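Review: Wellham Briefing, the foreign affairs app
By the Akpan Review desk
21 May 2024

Wellham tracks ambassador postings, visas and treaty votes for $4 a month. I used it for 12 weeks.
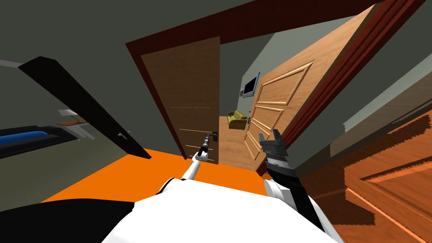
Alerts were quick – often ahead of the ministry's own page.

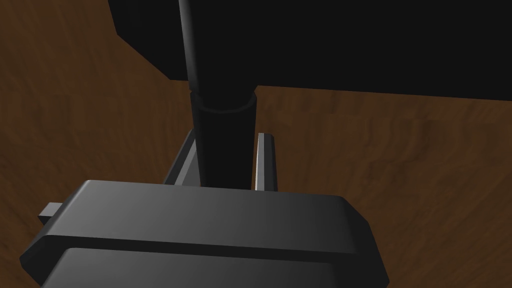
Search is weaker. Typing "Grunania" brought up 69 items in no order. Filters are plain, dark and gray, much like the gripper housing shown here.

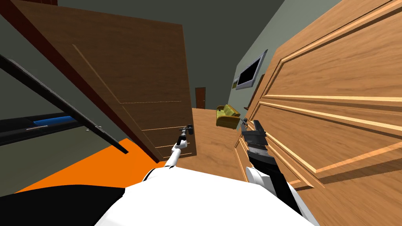
One door open, gripper on the handle.

Worth it for daily readers.

16 shares

Related
Bistach names new envoy
Visa trackers compared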